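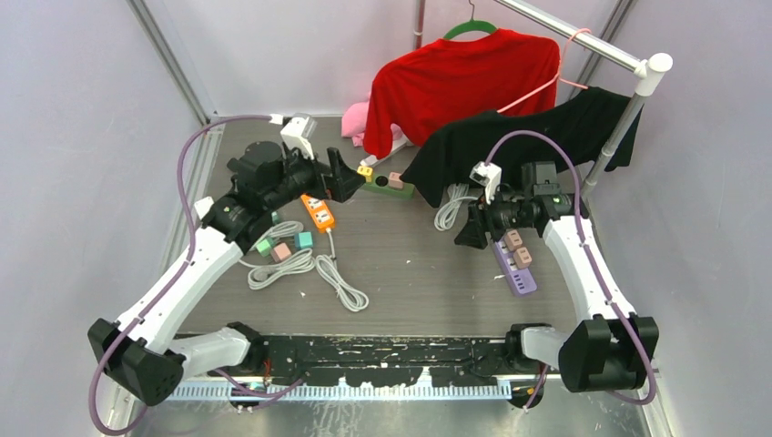 Manipulation group, August catch-up: minutes

Notes by Ya-wen Yang. In the room: Li-hua Chang, Ho-yin Yeh, Tsz-kin Chu and me. Mei-kuen Tseng joined by phone from Histham and dropped off twice, so if I've got any of her points wrong, Mei-kuen, please shout!

1. Last month's actions

Ho-yin finished the write-up for Provdale and they've had it for a while now. No comments back yet. Tsz-kin did not get to the gripper pad wear log (he says this month, and I've written it down, so there). Everything else was closed.

2. Plug task results

This took up most of the meeting. We've been comparing two ways of training on the two-arm table with the power strips: the old way, where every demonstration starts from the same tidy layout, and Li-hua's way, where the person setting up moves the strips, the cable and the loose plug cubes before each one and leaves the clothes rack where it is. Both sets have 400 demonstrations, so it's a fair fight on that front.

Li-hua put the numbers up. On 17 test layouts that neither policy had been trained on, the tidy-start policy finished 4 and the shuffled one finished 9. I was really pleased with that, and so was she, though she kept her face very straight about it. Ho-yin was less pleased. He thinks 17 is a small number to hang a paper on and he'd like to see the same test run with a second training seed before anybody at Trevor hears about it. We went back and forth for a while and ended up agreeing with him (sorry, Li-hua).

Mei-kuen asked where the shuffled policy still falls down. Mostly it's the approach angle. When a strip is turned well away from square to the table, the gripper comes in as if it were straight and the plug lands on the rim of the socket. Tsz-kin has watched all the failed runs and says the arm then just keeps pushing, which we don't love. The white cable caused fewer problems than I'd bet on.

Decision: repeat with a new seed, same layouts, same order. No changes to the policy in between, please, even small ones!

3. Should the clothes stay on the table?

Tsz-kin would like them gone for the plug runs, on the grounds that they have nothing to do with plugs. Li-hua wants them kept exactly for that reason, as clutter in the background that the policy has to learn to ignore. I'm with Li-hua on this one. Ho-yin suggested a short side test with the rack taken out at test time only, to see if the score moves. Everyone liked that, and it's cheap. Tsz-kin will run it.

4. How we score a run

We found that Ho-yin and I have been marking half-inserted plugs differently. I was calling them finished and he wasn't. From now on it only counts if the plug is fully in and the gripper has let go. The numbers in item 2 were scored Ho-yin's way, so they stand.

5. Memmont visit

Still happening, still no date. They want to see the plug task live. Mei-kuen will ask how long they're staying and whether they need a talk as well.

Actions

Li-hua: train the second seed, rerun the test layouts.
Tsz-kin: side test without the rack; wear log.
Ho-yin: write the scoring rule into the lab guide.
Mei-kuen: call Memmont.
Me: rescore my older runs, which I'm not looking forward to.

We stopped at noon. Next meeting when the second seed is done.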